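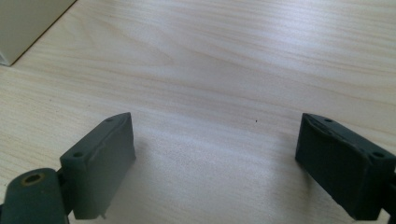 Die Greiferbacken in offener Stellung über dem Holztisch. Rechts ist die Oberkante etwas rau.

Wer über Automatisierung redet, redet gern von Software. Ich möchte über Backen reden. Genauer über zwei dunkle, graugrüne Klötze mit Löchern an den Enden, die bei uns entscheiden, ob der Tag gelingt.

Unser Handgreifer wurde von Zokis geliefert, samt einer Wartungsanleitung, in der das Wort »wartungsfrei« 16 Mal vorkommt. Nach 477 Griffen hatte der linke Drehpunkt Spiel. Eduard Hrnčiar wollte neu kalibrieren, Precious Ndlovu wollte einen Inbusschlüssel. Kalibriert wurde zwei Tage lang, geschraubt danach fünf Minuten.

Seither vertrete ich eine unpopuläre Meinung: Vor jeder Schicht gehört der Greifer in die Hand eines Menschen, der daran wackelt. Backen ganz auf, Innenflächen abwischen, Kanten mit dem Daumen abfahren, Gelenke prüfen, einmal langsam zu. Auch den Tisch abwischen — ein Krümel zwischen Backe und Werkstück verdirbt einem den Vormittag zuverlässiger als jeder Softwarefehler.

Der Einwand lautet immer, das koste Zeit. Stimmt, bis zu 25 Minuten, wenn Lachlan Merrick dabei vom Urlaub erzählt. Im August bekommen wir nun ein Überwachungsmodul, das Verschleiß »vorausschauend« erkennt. Es kostet 3000 Euro. Der Inbusschlüssel lag in der Schublade.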